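Umzug, Woche drei, und ich schreib das hier schnell zwischen zwei Kartons. Sorry für die Funkstille. Der Blog war das Erste, was liegen geblieben ist, dann die Steuer, dann die Wäsche.

Also, Stand der Dinge: alte Wohnung fast leer, neue Wohnung fast voll. 40 Quadratmeter weniger als vorher, das merkt man erst, wenn das Sofa im Flur steht und nicht weiterwill. Der Grundriss sah größer aus. Das Sofa ist jetzt bei Khôi im Keller, vorläufig, sagt er. Vorläufig sage ich auch.

Was mich wirklich beschäftigt, ist aber das Aussortieren. Ich hatte mir vorgenommen, diesmal streng zu sein. Jedes Teil einmal in die Hand nehmen, entscheiden, weg oder mit. Hat beim Geschirr super geklappt. Bei den Büchern ging es auch noch, wobei ich die ganzen alten Reiseführer dann doch behalten habe, fragt nicht. Aber dann kamen die Schubladen. Kabel. Schlüssel, zu denen es keine Tür mehr gibt. Briefe von meiner Tante Nga, noch mit der Hand geschrieben, die letzten schon ziemlich zittrig. Da war der Abend gelaufen, ich saß bis halb zwei auf dem Boden und hab gelesen.

Uyên hat mir dann die Drei-Haufen-Sache empfohlen. Behalten, verschenken, weg. Bei mir wurden es fünf Haufen, einer davon hieß "später" und ist natürlich der größte. Der steht jetzt in der neuen Küche und heißt immer noch später.

Ein Wort zu Verpackungen. Ich bin jemand, der Schachteln aufhebt. Kleine vor allem, von Seife, Tee, Kerzen, Handcreme. Man könnte ja mal was verschenken. Ich hatte davon eine ganze Kommodenschublade voll, plus eine Tüte im Schrank, plus das, was hinter dem Schrank lag. Verschenkt hab ich in den letzten Jahren vielleicht zweimal was darin. Die meisten sind jetzt im Altpapier, flach gefaltet — geht übrigens schneller, wenn man erst den Boden aufmacht und dann erst die Seiten. Die ganz hübschen durften mit. Ja, ich weiß.
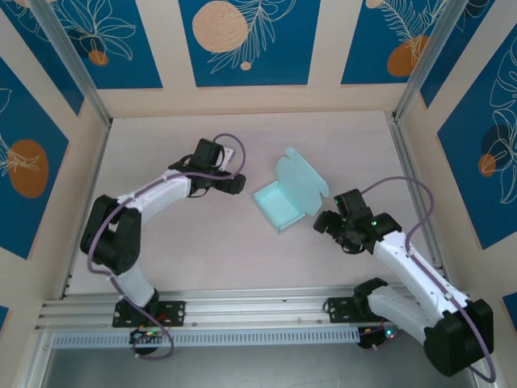

Zweites Thema, Geld. Der Transporter war günstiger als gedacht, die Kaution war es nicht. 2.000 Euro, auf einen Schlag, und die alte bekomme ich frühstens im Dezember zurück, weil die Hausverwaltung erst die Nebenkosten abrechnen will. 464 Euro gingen für die Küche drauf, gebraucht, vom Vormieter übernommen. Der Backofen heizt, eine Herdplatte nicht. Die hinten links. Hatte er zu erwähnen vergessen.

Regale: das große von Fallia hat den Transport überlebt, das kleine nicht. Beim zweiten Aufbauen halten die Schrauben einfach nicht mehr, da bröselt es nur noch raus. Amber meinte Holzleim und Zahnstocher ins Loch, trocknen lassen, neu schrauben. Hab ich gemacht. Steht. Bücher stelle ich trotzdem erstmal keine rein, nur Handtücher.

Was ich beim nächsten Mal anders machen würde (es gibt kein nächstes Mal, ich ziehe nie wieder um):

Kartons auf zwei Seiten beschriften, nicht oben. Oben steht immer der nächste Karton drauf.
Bücher in kleine Kisten. Wusste ich, hab ich ignoriert, Rücken tut weh.
Bettzeug als Letztes rein, als Erstes raus. Wir haben die erste Nacht unter Badetüchern und einem Wintermantel geschlafen.
Klopapier!! Und eine Glühbirne.

Die neue Gegend ist gut, glaub ich. Bäcker unten im Haus, macht um sechs auf, man riecht es ab vier. Die Nachbarin gegenüber, Precious, hat am zweiten Abend geklingelt und eine Schüssel Reis mit Huhn gebracht, einfach so. Ich hab die Schüssel noch. Wollte sie nicht leer zurückgeben und zum Backen bin ich noch nicht gekomen, die Formen sind in irgendeinem der Kartons ohne Beschriftung. Vielleicht Marmelade. Wenn ich die Marmelade finde.

Internet kommt angeblich nächste Woche, bis dahin übers Handy, deshalb auch so wenig von mir. Kommentare schalte ich frei, wenn ich wieder richtig online bin. Und falls jemand von euch einen schmalen Schreibtisch abzugeben hat, maximal 95 cm breit, der muss in die Nische neben dem Fenster — meldet euch bitte, ich hole auch ab.

So, der nächste Karton. Steht "Diverses" drauf.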